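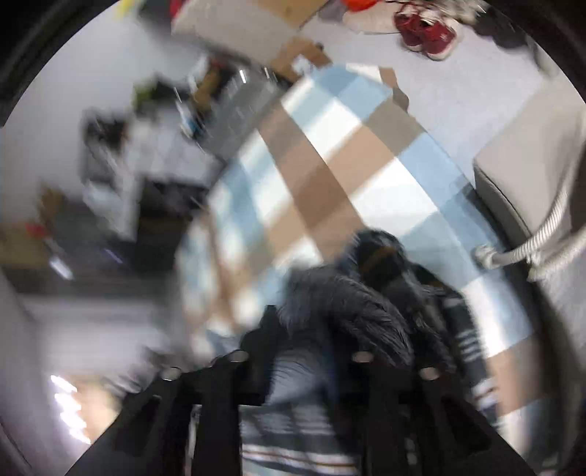

Home Reviews Workshop Guides Forum About

Reviews > Robotics > Hand-held grippers > Good practice

Posted in May by Dilek Ağca

I've been putting off writing up the Clemel Good Practice Kit because I kept changing my mind about it, but the renewal notice has landed and I have to decide, so here we go.

For anyone who hasn't run into it, Clemel sells a ring binder, a stack of laminated cards and a year of logins to their checklist app, all for people recording household handling tasks with hand-held grippers. Clothes, bedding, dishes, the usual. It cost me $364, and a second seat in the app is another $60, which I paid and then grumbled over for a week.

The binder is the good bit! It's written by somebody who has clearly stood in a real bedroom with a gripper in one hand and a jumper in the other. The soft goods chapter is the one I've thumbed to bits. It wants you to start each fabric task from an honest heap (their words) with mixed textures, so furry stuff in with knits, dark on dark, and it's firm that you don't pre-fluff anything to make it easier to grab. I used to do that all the time. It also says to leave the patterned bedspread on, and I'd been swapping mine for a plain grey sheet like a goose.

Then there's the clutter rule, card 9, which I argued with for ages. Shoes on the floor can stay, cords can stay, stuff on the shelves can stay, as long as your own walking path is clear and nothing in view has a name or address on it. My old habit from the Sotelo guidelines was to strip the room back completely, and it took longer than the task did. Card 9 has given me my evenings back. I do still move shoes if I'm going to be stepping backwards, and I reckon the card should say so in bigger print.

The speed section is where it gets preachy. Clemel wants a slow, even hand at all times and a redo if you swing round too fast. Fair enough for the actual grasp, but between grasps? I swing. Everyone I've swapped notes with swings. The Follovov handbook lets you mark those bits as travel and carry on, and I much prefer that (it's free as well, though the index is a shocker and the colour coding makes no sense to me at all).

Now the app. Oh dear. It logs you out if your phone locks, so you're halfway through the pre-start check with a gripper on one hand, trying to type a password with the other thumb. The fastener check is good in theory, every one finger-tight before you begin, but you have to tick each of them on its own screen. I rang Wostport, who I bought it from, and the bloke there was lovely and told me to use the printed cards. So I do. I haven't opened the app since.

A couple of smaller gripes. The cards curl if you leave them on a windowsill. The privacy page assumes you've got a whole building to yourself, and it's useless if you share a flat. And form 614, the incident one, has the same box for "dropped a sock" and "pinched a finger", and those are not the same sort of afternoon.

Would I buy it again? The binder, yes, tomorrow, and I'd lend it to anyone starting out. I won't be renewing the logins or the second seat. If Wostport ever splits the paper stuff off and sells it separately I'll come back and bump the score up.

Binder four and a half stars, cards four, app one.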